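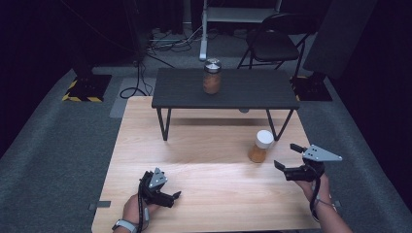 Staserdale, 12/9/18

Forum > Handheld grippers > Rules and good practice

Thread: Cable rule, again

botwrangler_52
Yau wants our bench rules on one page. Draft so far: lids on before the grippers come near a jar, cables down along the forearm, nothing on the carpet you could trip over. The first two I can live with. The third would shut us down by lunch.

Teltier_Tess
You have a heap of black cable around the foot of that white stand and a loop of it behind the table. Rule three was written for you personally.

botwrangler_52
The stand is not a walkway.

Teltier_Tess
Everything is a walkway if you're carrying a folding chair.

ycyip
Our version at Botonard ran to 7 pages and people read 4 of them. I'd keep the floor rule and add one for wrists: watches off. Yours is on.
Yung-ching Yip

botwrangler_52
It's a watch. How else do I know when lunch is?

gravelpit
Disagree with Yip. Watches are fine if they clear the cable. I'd worry more about starting with a jar on a raised table at the back. Small jar on the main surface first, tall one later.

ycyip
Gravelpit, you said the same in July and I disagreed then too.

botwrangler_52
Fine. Floor rule stays, watch rule goes to a vote. Tess, bring your own chair.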